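Hand guiding or remote for small parts?

Drurkunix
We're teaching our arm to pick small parts off a white surface and put them down on a cutting mat. So far I've done it all by hand guiding, 20 demos a session. The playback is jerky near the pick. Would you switch to remote control?

bouvier_k
Yes. When you push the arm yourself you load the joints, and that ends up in the recording. We changed over in June and kept 584 remote demos.

Sorko
Disagree. For a short reach I'd stay with hand guiding. You feel the contact, and with a remote you're guessing at it. What does your wrist camera see?

Drurkunix
This is from the wrist. 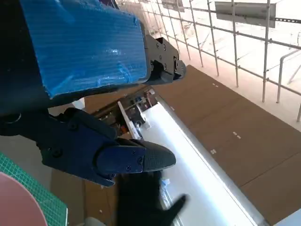 Jandau Makerspace, Robot Arm Group

bouvier_k
There's a gloved hand under the fingertip. If hands turn up in your demos and not in playback, the policy has learnt from a view it never gets again. Remote fixes that.

Sorko
Or hold the arm further back. The pad on that finger has a fine texture, so I'd look at your grip force too before buying a leader arm.

Drurkunix
Dorottya Illés in our group has a spare leader arm, so no cost. I'll record 20 each way, same start pose.

bouvier_k
Go slower for the last 5 cm in both sets or you can't compare them.

Sorko
Fine by me. I still bet on hand guiding.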